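How to Plan a Short City Break by Overnight Coach

Guidance for independent travellers
Published by the Fothergill Travel Information Service
Last revised 2021-12-24
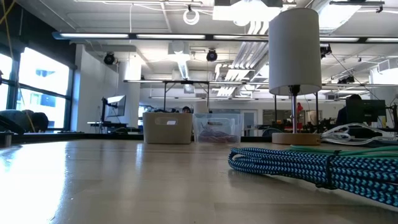

Overnight coach services allow a traveller to reach a distant city by morning without paying for an additional night's accommodation. The guidance on this page uses the Nindar to Kosow route throughout, but the same steps apply to most long-distance services. It is intended for adults travelling alone or in small parties. School groups should consult the separate page on organised visits.

Before you book

Decide first how many full days you wish to spend in the city. A stay of two nights, with an overnight journey in each direction, normally gives three usable days. Check the arrival time as well as the departure time. The earliest service reaches Kosow before 6 in the morning, when the left-luggage office and most cafés are still closed.

Fares are released in stages. The lowest fares for January travel are usually sold first, and they cannot be refunded. A flexible ticket costs more but may be moved to another date on payment of a fee. Read the conditions in full before paying, and save a copy of the confirmation where it can be opened without a mobile signal.

Choosing a seat

The standard coach on this route has 64 seats. Those on the lower deck are quieter and closer to the door. Seats directly beside the stairs have more leg room but are disturbed at every stop. Passengers who suffer from travel sickness are advised to sit near the front on the lower deck.

Parties of 4 may reserve the table seats. These do not recline, and are better suited to daytime travel.

Packing

Each passenger may place one large bag in the hold and carry one small bag on board. The hold is not opened during the journey. Your small bag should therefore contain:

Travel documents and any medicines
A warm layer and clean socks
Water and a light meal
Toothbrush and face cloth
Earplugs and an eye mask
Phone charger

Valuables should not be placed in the hold.

On the night of travel

Arrive at the coach station thirty minutes before departure. Eat a proper meal beforehand, as the refreshment stop at Amine is short and hot food is not always available there. The driver will announce the time at which the coach will leave the stop. Set an alarm if you intend to go inside.

Lights are lowered after the first hour. Calls should be made before this point, and films or music played through headphones only.

Arriving in the city

Kuo-hua Wei, who maintains our route notes for Kosow, recommends that travellers make no fixed appointments before mid-morning. The main square is a level walk of twenty minutes from the coach station. Many hotels will accept luggage before check-in if asked in advance by email, though a small charge may apply.

Visitors who wish to see the city from above may climb to the old signal station, which is reached by 1,148 steps. A bus serves the same point every half hour. The upper terrace closes in high winds, and notice is posted at the foot of the steps.

Returning home

Confirm the departure bay on the afternoon of your return, as evening services are sometimes moved. If a coach is cancelled, keep your ticket and ask the station desk for a written note of the cancellation. You will need both to make a claim.

Corrections to this page should be addressed to Wafula Mfaume, Route Information, at the Fothergill office.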